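I said I'd put the shopping list up before October's budget meeting, so this is where it's got to. We have 3,390 to spend on the two-arm rig (pounds, sadly for Indrek, who'd been dreaming), and I've already spent most of it in my head!

Spare gripper fingers come first. Catherine wants two sets per arm and I'm not going to argue with her. Then cables, always cables, and I've put down 200 for those.

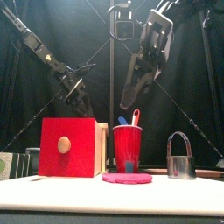
The props are the cheap bit, thank goodness. I've allowed 105 for cups, boards, bowls and kitchen odds and ends, and most of that will go in one trip to Vallville (if you've never been, allow an afternoon). The big question is still the mounting clamps. Lepik quoted us a nice price but the wait is ages, and Claletti can post them tomorrow for nearly double. Hmm.
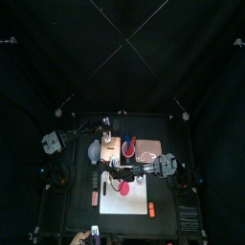 Both arms over the black worktable, with the wooden board and the pink tray.

I'm leaning towards Lepik and just being patient, though Caradog thinks I'm mad. If you've bought clamps from either of them, do leave me a comment before I press the button.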